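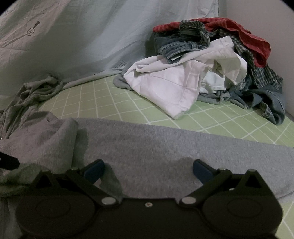
Folded lengthwise on the bed. The left end is the problem.

Home Questions Laundry & Storage Tags Unanswered Sign in

How do I fold a heavy zip-up sweatshirt so the zipper end stays flat?

Posted by Justinas Grigaitė in Laundry & Storage, June
Viewed 163 times
5 min read

I'm trying to get all my sweatshirts into one dresser drawer, filed on edge so I can see each one. The pullovers are fine. The zip-ups are not. I get a decent straight edge along the long side, and then one end bunches up into a raised lump that won't press down. If I flatten it by hand it comes back when I turn the garment over or stand it up.

Details, since someone will ask:

Drawer is the bottom one of a Wenska dresser, 38 inches wide inside and 8 inches deep. The garment is a heather gray knit, adult large, with a hood and a full-length metal zipper. It weighs 700 grams on my kitchen scale. I have four of this type, all different makes, and they all do this to some degree.

What I do now: lay it face up, zip it all the way, fold the sleeves in across the front, fold the left side over the right, then fold the bottom up toward the neck. I have tried leaving the zipper open. The lump gets smaller but the two fronts slide apart while I'm folding, and I end up with a crooked packet.

I also moved from the bed to a green mat with a grid on it, thinking the lines would help me keep things square. They help with the long edge. They do nothing for the end.

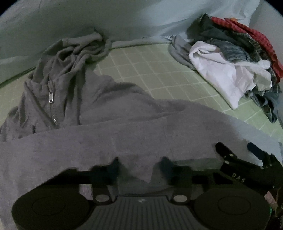
Same problem on the mat. Zipper pull at left, teeth running under the fold.

Questions:

1. Should the zipper be open or closed?
2. Is the lump the hood, the zipper, or both?
3. Is there a fold where the zipper doesn't get doubled over on itself? A closed zipper bent in half seems to act like a spring.

I don't want to roll them. Rolled, they take up too much of the drawer and come undone.

2 comments

Augustina Aryee: Have you measured the lump? Thickness at the thick end against thickness at the thin end would tell you how bad it is.

Justinas Grigaitė: With the sweatshirt folded and my palm resting on it, 3.5 inches at the thick end and 2 at the other.

3 Answers

Answer by Merike Bite
Accepted

It's both, and your fold puts them in the same place.

A hood is two layers of fabric, and there is a neck seam with four or more thicknesses in it. A metal zipper is stiff along its length and doesn't want to make a tight bend. When you bring the bottom hem up to the neck you set the lower end of the zipper on top of the hood. Your second photo shows the teeth going in under a broad layer of fabric, so you have bulk sitting over the zipper as well.

You need to do two things. Distribute the hood over a larger area, and bend the zipper as few times as possible, with a wide radius.

Procedure I use:

Lay the garment face down on a hard surface. A bed gives under your hands, so you can't press anything flat on it. Your mat is fine if there is a table or floor under it.

Close the zipper to the top before you turn it over, then pull it back down two inches. Closed keeps the fronts aligned. The two inches of slack lets the collar area open out and lie flat. Lay the pull tab down along the teeth. If it sticks out sideways it makes a hard spot, and on a soft knit it will leave a mark.

Smooth the hood straight up, away from the body, then fold it down onto the back. Spread it out sideways to its full width. It should come out as a wide, low triangle between the shoulder blades. Most people leave it gathered at the neck.

Fold the right third of the body in toward the center of the back. Lay the sleeve straight down, parallel to the side. If the sleeve is longer than the body, turn the cuff back up. Do the left third the same way. The sleeves should lie side by side. If they overlap, your thirds are too wide.

You now have a long strip with the zipper running down the middle of the underside, one straight line, no sideways bends. Line up one long side with a grid line and check the other.

Fold the hem up to a point about two thirds of the way to the neck. Don't go all the way. Then fold the neck end down over it. The hood now covers the hem end as a flap instead of having the hem sitting on top of it. The zipper gets two bends, both loose, and neither one is at the collar.

File it in the drawer with the smooth bend facing up and the open edges at the bottom, where the weight of the garment holds them closed.

On a large of that weight I would expect a packet 11 to 12 inches wide and 2.5 to 3 inches thick at both ends. At 38 inches you could put them in as three columns if you keep the width under 12.5. Check the height against your 8 inches before you do all four. If it is too tall, make the first fold shorter so that you get three equal sections.

For your question 3: you can avoid bending the zipper entirely by folding in the other direction only, but the result is as long as the garment and won't go in a drawer. It works on a closet shelf.

3 comments

Justinas Grigaitė: Tried this on the heaviest one. 2.75 inches at the neck end, 2.5 at the other. It stands up. Face down was the part I had wrong. Accepting.

Justinas Grigaitė: The one with the thin drawstring is still a little fat in the middle. I think it's the cord knots.

Merike Bite: Pull the cord ends out from under the hood and lay them down along the back before you fold the sides in. Knots on opposite sides.

Answer by Kwame Quartey

Leave it unzipped and fold it like a jacket. Hold it by the shoulders, bring the shoulders together behind so the lining side faces out on one half, tuck one shoulder into the other, then lay it down and fold once across the middle. I do all my zip-ups this way for travel. Fast, and the teeth end up on one side only.

It comes out a bit wide but it's flat.

2 comments

Inese Kļaviņa: This is a good fold for a suitcase. For filing in a drawer it opens up as soon as you take the one next to it out. Also there is no lining in most sweatshirts.

Kwame Quartey: Inside, then. You know what I mean.

Answer by Inese Kļaviņa

Merike's answer covers the fold. Adding two points on the fabric and the hardware.

If the zipper is wavy when the garment is lying open and unfolded, no fold will fix it. The tape and the knit have shrunk by different amounts. Test: lay it open on the mat, put the tape along one of the grid lines, and see if it stays on the line without being held. If it wanders, wet the front edges, pull them to length by hand, and dry flat. With a metal zipper, keep the iron on the fabric and off the teeth. Sometimes one round is enough. One of mine took three.

Second, wash with the zipper closed and the garment inside out. An open zipper gets dragged around by the weight of the wet body and the front edges stretch. After that they ripple, and the ripple turns into thickness when you fold.

I would also let it cool completely after the dryer before folding. Folded warm, a thick knit takes a set wherever it happens to be creased, and the bunched end will want to go back to that shape the next time.

1 comment

Augustina Aryee: The grid line test is useful. Two of mine were off by half an inch between hem and collar.

Related questions

Filing T-shirts on edge: how tight is too tight?
Wavy zipper after first wash
Drawer dividers for a drawer deeper than 7 inches
Hood drawstring pulled inside the channel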